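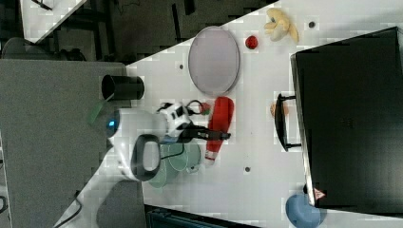
Chapter 11
Setting Up the Bench

By now your arm moves, the gripper opens and closes, and the joint limits from Chapter 9 are saved. Before you write any pick-and-place code, you need a bench that stays the same from one evening to the next. Most of the trouble people have in their first month comes from a table that has shifted or a cable that catches.

The bench used in this chapter was put together by Shagufta Gondal in the shared workshop at Flotdale. She works with a white top so that dark and colored items stand out in the overhead view. If your top is wood or patterned, paint it or cover it before going on.

Start with the cables. Move the arm by hand to the far corners of its reach and watch the gripper cable the whole way. It should have enough slack to follow the wrist without pulling, but a long loop can sweep light objects off their marks. Gondal lost most of two evenings to a loop of this kind before she added a clip. 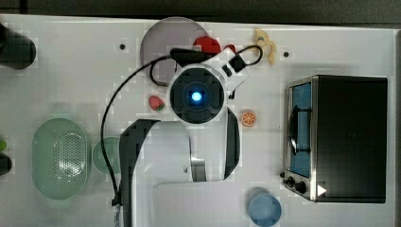 Figure 11.1. The bench from overhead. Note the path of the gripper cable down the left side of the arm.

Next, choose your objects. You want a mix of shapes: flat, round, tall, soft. Play food is cheap and does little harm when dropped. Add one large item that will not be picked up, such as a toaster oven, and treat it as an obstacle. Measure its position from the base of the arm and enter it in the Sinari setup file under "fixed." Measure again if anyone moves it.

Place the emergency stop last, with the arm powered off. You should be able to reach it without leaning over the table.

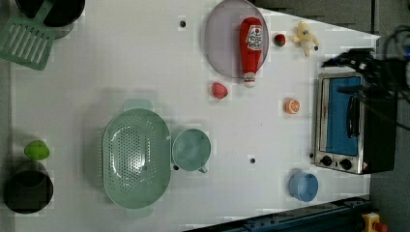

Figure 11.2. Play food and kitchen items set out for practice. The emergency stop is at lower right.

In Section 11.2 you will record a position for each object and run the arm to it at low speed. Keep your notebook from Chapter 10 at hand. You will need the tool length, and readers using the Ulach wrist should have the corrected value from page 391.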